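Home | About us | Circuits | Hire | News | Contact

Search this site Go

About Dokmont Karting

Dokmont Karting runs an indoor and an outdoor circuit on the same site. The club was set up by Waqas Usmani and Irena Żak, who had both raced in regional kart series and wanted somewhere local to practise in winter. The outdoor track came first. The indoor hall opened the following October.

We keep 32 karts for adults and 17 for juniors. Juniors race in their own sessions and are never mixed with adult groups.

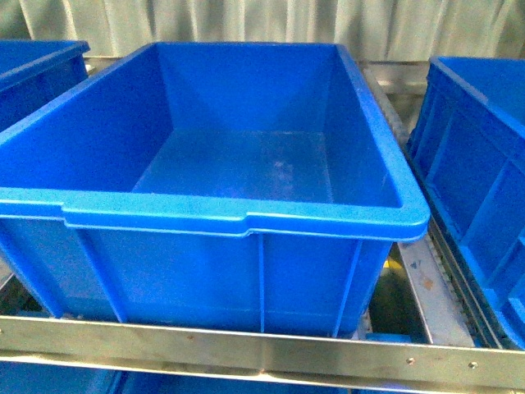
Blue storage crate on metal racking.

Our main championship is the Linotberg Cup, held over the winter months and open to members of any standard. The winner last season was Shivam Uniyal, who started at our junior school and now also coaches there. Membership stands at more than 300, and most members race at least once a month.

Race days are run by Jitendra Gautam, our clerk of the course. Every new driver gets a safety briefing, even if they have raced elsewhere. Helmets and suits can be hired at reception. Please bring your own gloves.

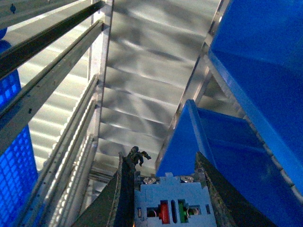

Gripper with a pale blue housing, seen from below.

Tarun Srivastava looks after group bookings and school visits. Tell him the ages and heights of your party when you write, as the junior karts have a height limit.

Page last updated 29/11/2018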